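机器人学习 · 数据采集

3.2 手持夹爪示教与头部视角记录

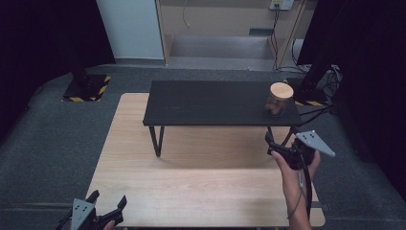 图 3 桌面转移任务的头部视角画面。木桌上架有一张黑色矮桌,带木盖的玻璃罐位于矮桌右端,操作者双手各持一个夹爪。

前一节给出了数据集的整体构成,本节说明示教数据的采集方式。遥操作需要操作者通过主从设备控制真实机械臂,单条示教耗时较长,且操作者对接触力的感知有限。我们采用手持夹爪的方案:操作者双手各握一个夹爪,直接在桌面上完成任务,夹爪的位姿、开合量与头部相机画面同步写入同一条记录。采集阶段不需要机械臂在场,策略训练完成后再部署到双臂平台上。

任务场景由两层台面构成。下层为浅色木桌,上层为架在木桌上的黑色矮桌,两层台面的高度差在同一批次内保持不变。图 3 为其中一个时刻:玻璃罐立在矮桌右端,右手夹爪位于罐体前方,左手夹爪靠近木桌前缘,指端张开。任务要求操作者用一侧夹爪夹住罐体,将其从矮桌移至木桌,放稳后松开;另一侧夹爪视情况在转移过程中扶住罐身。罐体透明,木盖颜色与桌面接近,这两点使该物体在分割和深度估计上都比不透明物体困难,我们在选择测试物体时有意保留了它。

夹爪主体的机械设计沿用 Derkus 的第二版图纸,由 Matěj Urban 修改了扳机行程。原图纸的扳机在末段力度偏大,操作者连续工作后容易出现夹持不到位的情况。修改后开合量与扳机位移接近线性,标定时只需记录全开和全闭两个端点。每个夹爪上装有一块带孔的灰色金属板,作为附加部件的安装面。左右夹爪的金属板形状相近,坐标系分别标定,不做镜像假设。

夹爪位姿以木桌台面为参考平面。每次采集开始前,操作者将两个夹爪依次放到台面的标定位置静置,系统据此求出夹爪坐标系到桌面坐标系的变换。头部相机与夹爪之间不存在刚性连接,二者的相对位姿逐帧估计。若连续多帧估计结果的残差超过阈值,该段标记为无效,不参与训练,但原始画面仍予保留,供后续重新处理。

采集工作在 Plisport 实验区完成,场地铺深灰色地毯,两侧以黑色帘幕隔开,以减少相邻工位的运动对画面的影响。我们没有对背景做进一步遮挡,画面中可以看到后方的木柜、墙板和地面线缆。预实验中曾尝试在桌后加装纯色背板,得到的策略在移除背板后成功率明显下降,因此正式采集全部使用开放背景。

参与采集的操作者共 20 人,均未使用过该设备。每人先进行一段不计入数据的练习,由 Zoriana Ivanyshyn 说明任务的起止条件,不规定具体的抓取位置和移动路径。操作者之间的差异主要体现在两个方面。一是接近方向,一部分人从罐体正面接近,另一部分人习惯从右侧绕入;二是左手的使用,有人全程不用左手,有人在罐体离开矮桌之前就将左手夹爪移到下方等候。我们没有对这些差异进行归一化处理,只在标注中记录左手是否与罐体发生接触。

本任务共保留有效示教 183 条。剔除的记录包括位姿估计失效、夹爪离开头部视野时间过长,以及罐体滑落三类。其中第二类占比最高,多出现在左手夹爪上。由于相机随头部运动,操作者注视罐体时,靠近桌前缘的左手夹爪常位于画面下边缘附近,仅部分可见。对于短时离开视野的片段,我们用夹爪自身的惯性数据补齐位姿,补齐段不超过 19 帧;超过该长度的片段一律舍弃。补齐段在训练时的权重与正常段相同,降低其权重的对照实验没有得到可区分的结果。

时间同步采用硬件触发。两个夹爪与头部相机共用一个时钟源,信号经线缆接入采集主机。无线方案在早期版本中使用过,延迟抖动较大,对快速合爪动作的标注影响尤其明显,故未继续采用。有线连接的代价是操作者的活动范围受限,线缆偶尔会触碰木桌边缘。Haziq Hutapea 检查了全部有效记录,未发现因线缆牵拉造成的位姿跳变。

策略网络的输入为头部相机图像和两个夹爪的当前状态,输出为未来一段时间内的夹爪相对位姿与开合量。图像在输入前遮去操作者手部与前臂区域,以缩小人手与机械臂末端之间的外观差异。遮挡掩膜由 Siltoria 分割工具生成,经人工抽查修正。夹爪本体不做遮挡,因为部署时机械臂末端安装的是同型号夹爪,外观基本一致。

部署测试在与采集相同的台面布置下进行,罐体初始位置在矮桌右半部分随机选取。使用全部有效示教训练的策略,成功率为 89%。失败主要发生在放置阶段:罐底尚未完全接触木桌台面时夹爪已经张开,罐体落下后倾斜。抓取阶段的失败较少,集中在罐体紧靠矮桌边缘的初始位置。将矮桌移走、罐体直接放在木桌上时,策略仍能完成抓取,但抬升高度偏大,说明网络在一定程度上记住了上层台面的高度,没有完全依据图像判断支撑面。

针对放置阶段的问题,我们检查了示教数据中的松爪时刻。多数操作者在罐底接触桌面后会短暂停顿再松开,少数人几乎没有停顿。按停顿长度筛选示教后重新训练,提前松爪的情况有所减少,但可用数据量随之下降,罐体位于矮桌边缘时的抓取表现变差。正文其余实验均使用未经筛选的数据,筛选后的结果列于附录。

上述流程的主要限制在于头部相机是唯一的视觉来源。罐体被夹爪遮挡时,网络无法直接观察指端与罐壁的接触情况。Emrys Owen 在 Morgan 平台上测试了加装腕部相机的版本,相关数据的标定尚未完成,本文不作报告。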